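How to Read the Date of a Palace Ceiling

Stucco ceilings in town palaces were often altered, and the date over the door rarely applies to the whole building. The steps below give a working date for one room. They were written for the self-guided route through the Belent palace, but they apply to most houses of the period.

You need a floor plan, a small pair of binoculars, a soft pencil and a notebook. Flash and tripods are not allowed in the upper rooms.

1. Find the main floor
In most houses of this type the state rooms are one level above the street, with taller windows than the floors above and below. At Belent the main stair leads straight to them. Start in the largest room and mark it on the plan.

2. Look at the edge before the center
The band where the wall meets the ceiling was the part least often replaced. Note its depth and whether it curves. A deep curved cove with figures in the corners suggests early work. A shallow cove with thin ribbon and shell forms suggests a later campaign.

3. Check the symmetry
Stand under the middle of the ceiling and compare the left half with the right. Heavy, matched frames around painted fields belong to the earlier fashion. Lighter ornament that breaks over its own border is later. If the two halves disagree, look for a removed wall. The music room at Belent was once two rooms, and the join runs 11 inches from the second window.

4. Look for casting
Repeated ornament made in molds has the same small faults at regular intervals. Hand-modeled work varies from leaf to leaf. Both can occur in one ceiling, so record them separately.

5. Compare with the floor
Floors were changed more often than ceilings. Wide softwood boards were common in service rooms and under later parquet. Patterned hardwood was kept for rooms where guests were received. Note the direction of the boards.
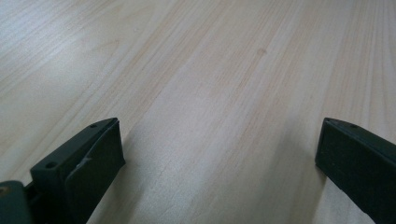

Pale wood with a long, fine grain.

6. Check the written record
The building accounts are in the Rastgate reading room, box 166, item 7. Ask for the typed index by Hằng Vi, which lists payments by room. The Cerari survey drawings are filed under number 2961. Xiong's guidebook is useful for the stair but gives the chapel ceiling too early a date.

Write the result as a range, with the room name and the evidence used. The reading room closes for inventory in October.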